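Twal Storage Trays

Twal trays are open, low-sided trays for sorting small items on a desk, counter or workbench. They are made by Tuleo and shipped from our Irncombe warehouse.

Each tray is molded in one piece, so there are no seams to collect dust or crumbs. The walls are low enough to reach over with either hand. Use a single tray for mail and keys, or push two together to keep finished work apart from work still waiting. Rubber feet hold the tray in place on smooth surfaces.

Red is the color we sell most. It is easy to find on a pale tabletop and does not show ink marks as quickly as the lighter colors.

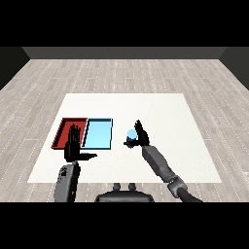

Ordering

Trays are sold in packs of 2, 4 or 8. All trays in a pack are the same color. To mix colors, order separate packs and add a note at checkout. Orders placed before noon on Friday leave the warehouse the same day.

Care

Wash by hand with warm water and dish soap. Do not put trays in the dishwasher or leave them on a heater. Replacement feet are listed under Tuleo Spare Parts.

Returns

Unused trays can be sent back in their original box. Contact Ngọc Khương in customer service for a return label.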